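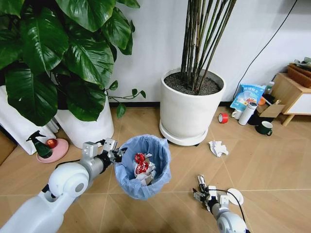

Office of Workplace Services, Gethin Campus

Workplace Services > Viewpoints > The Small Bin and the Shared Floor

The Small Bin and the Shared Floor

In April the Gethin campus will decide whether to keep its small wastebaskets or replace them with central collection points, one at each end of a floor. The proposal before the building managers is a serious one. It would remove 200 baskets from offices, lounges and corridors, and it would reduce the number of liners used each week. This office has been asked for its view. Our view is that the small baskets should stay, particularly in the places where people sit, eat and look after plants.

The case for central collection rests mainly on the trial at the Ekell building, where sorting improved within three months. We do not dispute that result. Ekell, however, is a building of laboratories and meeting rooms, and its occupants pass the collection points whenever they enter or leave. The Gethin lounges are used differently. A person who has finished a snack beside the planters is a long corridor away from either end of the floor, and the wrapper is likely to be left on a ledge or pushed down beside a cushion.

A modest round basket with a light blue liner, standing on the floor near a large white planter, does a good deal of work for its size. It takes the patterned wrapper and the crumpled white paper. It will not catch everything. A sheet of paper may still end up on the tiles in front of the planter, and someone must still bend down for it. When the basket is within arm's reach, that is a matter of seconds, and most people will do it without being asked.

Our cleaning staff at Gethin have raised a related point. The floor around large plants is the hardest part of any lounge to keep in order. Pots are heavy and are seldom moved. Things collect around their bases: a spray bottle on a saucer, an apple, a paper bag against the wall, a piece of cardboard. Some of these belong there and some do not, and a cleaner cannot always tell which. Under the present rules, anything outside a basket is left in place unless it is plainly trash. We support that rule. It protects the belongings of occupants, but it also means that order in these corners depends on the people who use them.

For the same reason, we would ask that plant supplies be given a fixed place. A saucer is a reasonable one. A spray bottle that always stands on the same saucer is easily found and is not mistaken for something discarded. Food should be kept elsewhere — a piece of fruit beside a spray bottle may be perfectly good, but few colleagues would care to eat it.

There is also the matter of liners. The Flalia contract supplies two sizes, and the smaller is often fitted to baskets that need the larger. A liner should fold fully over the rim. If it does not, it slips down under the first handful of paper, and the basket itself must then be washed. Correcting this would save more labor than the removal of the baskets.

We recognize that Drunenia Hall adopted central collection and has no wish to return to the older arrangement. Each building should be allowed to reach its own decision. For Gethin, we recommend that the baskets remain in the lounges and that a central point for sorted paper be added on each floor. Occupants who wish to comment may write to this office before the April meeting.

January 2024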